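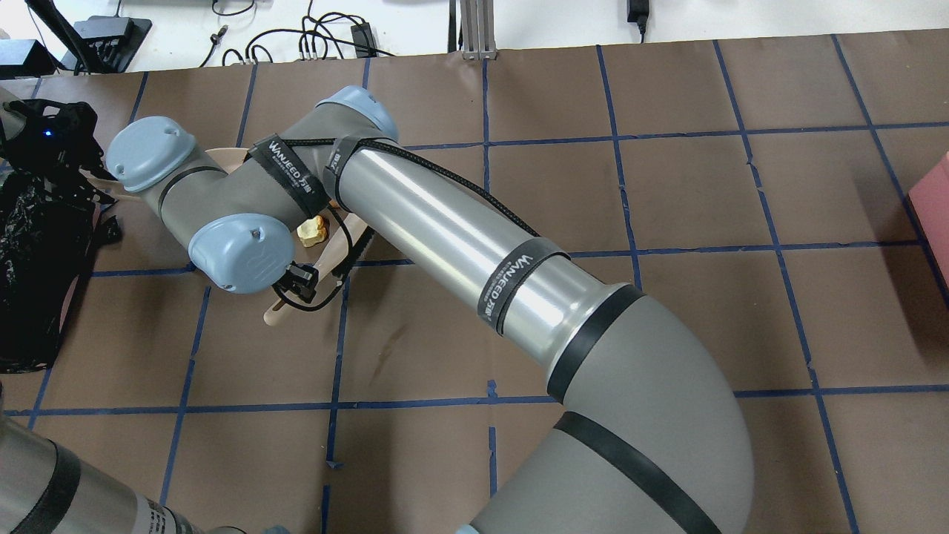 10 May 2025

Bench covering and scoop, Hornetholm workshop

Re-papered the big table this morning. The old sheet had gone soft along the front edge where everybody leans, and the tape was lifting at several of the crossings. Took the lot off and wiped the top down with warm water and a drop of washing-up liquid. Left it to dry while I had tea.

New brown paper is from the Stidness roll, 860 mm wide, so one width doesn't cover the table and there has to be a join. Put it lengthways this time and lapped the second strip under the first. Last time the lap faced the other way and grains collected along it all week. Pulled it tight over the ends and taped it underneath. There is one crease I couldn't get out, near the far left corner, and I've left it.

Grid is dark blue tape again. Cell pitch 150 mm, measured centre to centre of the tape. Marked both long edges in pencil first, then ran the tape across from mark to mark with Jianguo holding the far end. It goes down much straighter with two people. If you are on your own, stick one end, walk the roll over and lower it in one go, and don't pat it down as you travel or it wanders. The cells still aren't all perfectly square. The ones at the join are a few millimetres out because the paper moved when I smoothed it. Good enough for saying which cell a thing is in, no good for measuring from. Use the steel rule for that.

We talked about whether to letter the cells. Jianguo Yao wants letters along one side and numbers down the other, written on the tape. I'd sooner keep them off the table and have a plan on the wall, as pen on tape rubs off on sleeves. Not settled. For now count from the near left corner, across first, then away from you.

Scoop

Worked on the white plastic one for the rest of the day. It came with the Stasovis bin set and I have been calling it the Stasovis scoop in earlier pages, so same thing. Washed it, rinsed it, stood it on kitchen roll.

What I wanted was a fair idea of how much it delivers when it is filled the same way each time. Dry long-grain rice, out of the deep tub, tipped into a bowl on the kitchen scales. Method: push in, lift level, one light shake side to side, tip. No levelling with a knife, as no one does that in real use.

First few went up and down a lot and I put that down to me. With the tub nearly full the scoop goes in at a shallow angle and comes up heaped. Once the rice is lower you have to go in steeper and the heap slides off the front lip. So the level in the tub matters more than the shake does. I topped it up to the same pencil line before every go after that and the readings settled.

Four scoops in a row then came to 600 g on the scales, all in the same bowl, which makes it 150 g a scoop. Coincidence that it is the same figure as the grid pitch, please don't mix them up when copying this out. Repeated the four once more after lunch and was 8 g over. Happy with that for rice.
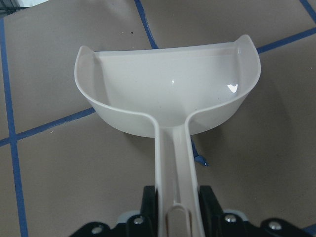 The shape helps more than I expected. The sides come up high either side of the bowl, so you don't lose much when it tilts, and the lip is wide and gently curved. It is less good at getting into the corners of a square tub. You end up chasing the last of it round, and for that the small Yan spoon is quicker even though it holds next to nothing.

Handle is long and narrow with a groove down the middle. Rice dust gets in there and wants a proper rinse, a wipe doesn't shift it. Dry it with the corner of a cloth pushed along the groove. I'd hang it up if there was anywhere to hang it, otherwise lay it down with the bowl facing the table so it doesn't fill with bits.

Tried red lentils briefly and they run off sooner than rice. Only did three goes and lost count of the shakes on the second, so I'm not writing the weights down. Needs doing again with the same pencil line. Flour I haven't touched and would want a different day for, with the paper covered.

Spills: swept up some 500 grains' worth from the near cells at the end, going by eye. Soft brush towards the front edge, dustpan underneath. Go along the tape lines and not across them – the grains catch on the edge of the tape and the brush flicks them.

To do
Lentils, at least eight goes, tub topped up each time.
Decide on letters or wall plan.
More blue tape, the roll is nearly down to the card.
Paper should last until July if nobody cuts on it. Cutting mat is under the sink.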